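Back from the boat (and already missing the boat)

So I finally did the thing I have been threatening to do for years and went on a small ship cruise. My feet are back on dry land, my suitcase is still sitting in the hallway with sand in the wheels, and I keep waking up convinced the bedroom is tilting very slightly to the left. I'm told this wears off.

A lot of you asked for details, so grab a coffee, this is going to be a long one!

We sailed out of Cirncombe in February, which my sister thought was insane. She pictured ice on the railings. It was chilly on deck for the first night and then perfectly fine with a sweater, and by the time we got to Pascu I was walking around in short sleeves and feeling very smug about it. The fares are so much lower off season that I can't imagine going in the summer now. I paid 900 dollars for an inside cabin, meals included, and I spent the difference on excursions and cheese. Mostly cheese.

The ship was the Haneo, and if you're used to the floating malls with the water slides, you'll think somebody parked the lifeboat at the wrong dock. There are 56 cabins. That's it! One dining room, one bar, a library with a great many mysteries in it (several missing their last pages, be warned), and a little lounge at the back where the crew puts out soup in the afternoon. I loved it. By the second morning the woman at the coffee counter knew I wanted the big cup.

My cabin was on deck 2, way down low, and I'd read all these reviews saying to avoid it on account of the engine noise. There is noise. It's a kind of low hum, like sleeping next to a refrigerator, and I slept better than I have in months. If you're a light sleeper, though, pay extra and go up a level. The couple across the hall asked to move after one night and they looked a lot happier at breakfast.

Drinks are where they get you. Soda isn't part of the fare, and neither is anything stronger, and those little cans add up when you're signing for them and never seeing a total. You're allowed to bring your own non-alcoholic stuff on board, so next time I'm packing a case of seltzer and feeling like a genius. 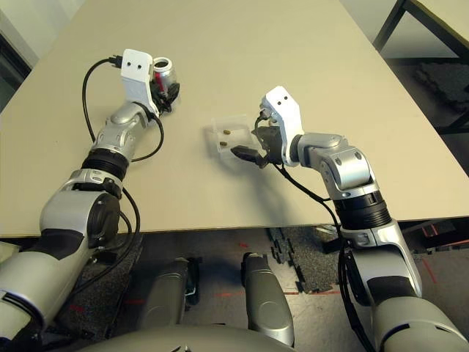 One can, coming right up.

Okay, the ports. Kistaston was first and I'll be blunt, it didn't do much for me. We docked at seven in the morning and nothing opened until ten, so there were a bunch of us wandering up and down the harbor street looking in the windows of closed shops. The church is nice. The bakery behind the church is nicer, once it opens, and they do a flat bread with onions that I ate standing up in the street, burning my mouth. If I went back I'd stay on board for a slow breakfast and get off late.

Pascu, on the other hand! I would move there tomorrow. You come in past these low green hills and the town sort of folds itself around the bay, and the ship is small enough to tie up right in the middle of everything, so you walk down the gangway and you're basically in the market. I skipped the bus tour (too many stops, and lunch was at a hotel) and took the public ferry over to the lighthouse side instead. It cost next to nothing. There's a path along the cliffs with benches, and I sat on every one of them. Bring water and real shoes. I saw a man attempting it in flip-flops and I still think about him.

One thing I'd have liked to know before I booked: the stop in Pascu is an overnight, but the gangway closes at midnight and they mean it. A few people cut it very close and came running down the pier to a lot of cheering from the upper deck. I may have been one of them. There was dancing in the square and I lost track.

Tipping – since I know it'll come up in the comments – is added to your bill at the end, and you can change it at the front desk if you want. I left it as it was and slipped a little extra to the coffee counter lady.

I took over 1,000 photos and most of them are water. I'll sort through the Pascu ones first and put up a proper post about the market, with prices, and the name of the cheese if I can read my own handwriting.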